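Home » Science for Kids » Materials » Why Is Denim Blue?

Why Is Denim Blue?

By Hajar Salem

Denim is a kind of cotton cloth. It is made from two sets of yarn. The warp yarns run the long way, from one end of the cloth to the other. The weft yarns run across. In most blue denim, only the warp is dyed. The weft is left white.

Look at the inside of a pair of jeans. It is paler than the outside. This comes from the weave, called twill. In a common denim twill, each weft yarn goes under three warp yarns and then over one. Most of the blue warp ends up on the front, and most of the white weft ends up on the back. Each row is shifted over by one yarn, and the shift makes slanted lines.

What is indigo?

Indigo is the blue dye. It once came from the leaves of plants. Today most of it is made in factories. Indigo does not dissolve in water, so dyers first change it into a form that does. In this form it is yellow-green. The yarn is dipped and then lifted into the air. Oxygen in the air turns the dye blue again. The yarn is dipped many times to get a dark shade.

Why do jeans fade?

Indigo stays near the outside of the yarn. The middle, or core, stays white. When the cloth rubs against something, tiny bits of dye come off and the core begins to show. Knees and pocket edges fade first.
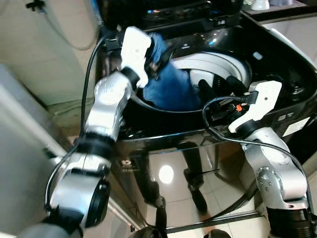
Washing also removes dye. Wet cloth rubs against itself as it moves in the water, and loose dye washes out. Turning jeans inside out protects the blue side. Cold water helps keep the color in.

Words to know

Core: the middle of a yarn
Twill: a weave with slanted lines
Warp: yarns that run the long way
Weft: yarns that run across

Next: How Is Wool Spun?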